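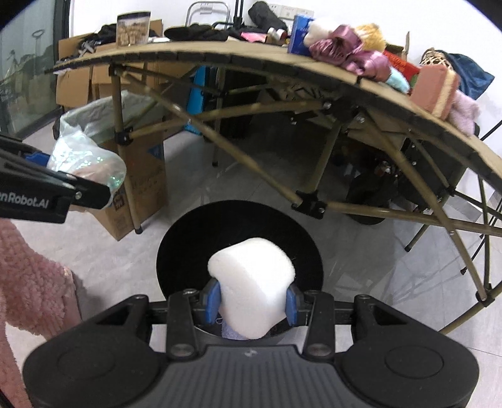

Rattana Duangkaew

Section 4: Comparative Gripper Trial, Soft and Deformable Goods

4.1 Purpose

This section sets out the procedure for comparing the Lennox and Trurulby finger pads on a pair of handheld grippers. It applies to the bin-drop task only. Rigid goods are covered in Section 5.

4.2 Before starting

1. Place the bin on a level floor, clear of the table legs. The operator must be able to reach the opening with both grippers without leaning on the tabletop.

2. Lay out the trial goods on the folding table. The selection should include foam, fleece, satin and at least one clear plastic bag. Small boxes may remain on the table as distractors.

3. Fit the same pad type to both grippers. Mixed pairs are not accepted for comparison runs.

4. Open the Zindon controller application and confirm that both grippers report a jaw position. Set the logging interval and enter the pad type in the run record.

Note: Pads marked Lennox require firmware 3007 or later. Earlier versions will log the jaw position but not the closing effort.

4.3 Running the trial

1. Pick up one item with each gripper. Where possible, pair a foam item with a bagged item, as the two place different demands on the pads.

2. Bring the foam item over the bin opening and hold it above the rim. A slight squashing at the sides is acceptable. Reduce the squeeze if the pads meet around the item.

3. Keep the second gripper to the side of the bin until the first item has been released - the bodies are wide and will collide if both are brought in together.

4. Open the jaws fully and withdraw upward. Check that no cloth has been caught between the pads.

5. Repeat until 2 runs have been completed with each pad type, then export the record to Losumix format.

Caution: Do not pull against a fabric item that remains caught in the jaws. Open the gripper and free the fabric by hand. Looped and fleecy textiles are the most likely to snag.

Caution: Replace the pads after about 2000 closures, or sooner if the gripping surface is torn.

4.4 Recording results

Enter each drop as clean, assisted or failed. An item that lands on the rim and is nudged in is recorded as assisted. Comments on colour, sheen or transparency should be entered where the camera view made the item difficult to judge, particularly for clear plastic.

Procedure revised July 4, 2025. Earlier copies should be removed from the trial binder.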